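Stalomus Business Centre — workplace inspection checklist with comments
Inspection date: Nov 6, 2020
Area covered: second floor offices, Mamholm Consulting suite
Form ref: 478

1. Access and escape routes

1.1 Main corridor clear to full width. PASS
1.2 Final exit doors open without a key. PASS
1.3 Exit signs lit. FAIL
Comment: two signs out on the east stair. Lamps to be replaced by the landlord. The stair may stay in use in daylight hours only until this is done.
1.4 Meeting room doors close fully on their own. PASS
Comment: closer on the Bodo room is slow but latches. Adjust at next service.

2. Desks and work surfaces

2.1 Surfaces sound, no sharp edges. PASS
2.2 Chairs adjustable and stable. FAIL
Comment: four chairs in the accounts office will not hold height. Tagged and taken out of use.
2.3 Screens free from glare. PASS
Comment: blinds on the south side now fitted.

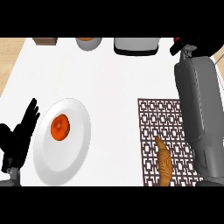 White tabletop with light wooden flooring beyond.

2.4 Shared desks wiped down between users. PASS
Comment: log sheet complete for the week, but initials missing from two entries. Supervisors to check the sheet at close of day.

3. Electrical

3.1 Portable appliances within test date. PASS
3.2 No extension leads plugged into one another. FAIL
Comment: found behind the reception printer. Separated during the visit. A further wall socket is needed — quote requested from Sukprasert Electrical.
3.3 Distribution board accessible and labelled. PASS
Comment: labels are handwritten and fading. Replace with printed ones.

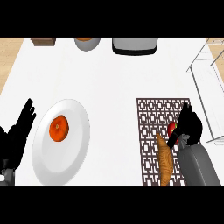 3.4 Kitchen appliances switched off at the wall overnight. NOT CHECKED
Comment: visit took place during working hours. Night security to confirm in writing.

4. Fire equipment

4.1 Extinguishers in place, pins and seals intact. PASS
4.2 Service labels in date. PASS
4.3 Call points unobstructed. FAIL
Comment: coat stand in front of the call point by the post room. Moved at the time. The same point was raised at the last inspection, so a floor marking is now required.

5. First aid and welfare

5.1 First aid box stocked to list. PASS
Comment: eye wash expires this month. Reorder.
5.2 Accident book available. PASS
5.3 Hot water at all basins. PASS

Items marked FAIL remain open until signed off by the office manager. Item 1.3 is with the landlord and takes priority. Send completed actions to the facilities desk, quoting the form reference.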